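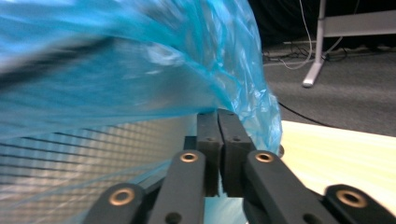
Store room notebook, Irton workshop
Last updated: July, 4.15 pm

Blue bags again. Carried on from this morning with the soft plastics cupboard, top shelf downwards. Everything thin and see-through goes in one pile, anything thick or printed in another. The light-blue ones are the worst to sort. They crumple up small, cling to each other and you can't tell one from two until you pull at the rim.

Total for the cupboard: 104 bags. Of those, 28 have splits along the seam and are going out with the film recycling. Another 20 have old labels stuck on and need them peeling before they can be used for anything. The rest are fine.

Tried three ways of storing the good ones:

Flat, in a drawer. Neat for an hour, then they slide about and catch on the runner.
Rolled, with a rubber band. Takes too long, and the bands perish.
Loosely scrunched, in the Beltano tub with the hole in the lid. Quickest by far. Keeping this.

When pulling one from the tub, take hold of a gathered bit near the middle. Grabbing the rim tears it. Same goes for the Skuslow liners, though they are a bit stiffer.

Still to do: bottom shelf, and the sack behind the door marked Sarkar, which I have not opened. Need a second tub, same size. Also the cupboard door wants a new catch, it swings open whenever the extractor is on.

Please don't put wet bags back in. Line is up by the sink, 4 pegs on it, more in the tin.

Contact the workshop | © Irton Workshop | Back to top
This site uses cookies. Accept | Manage settings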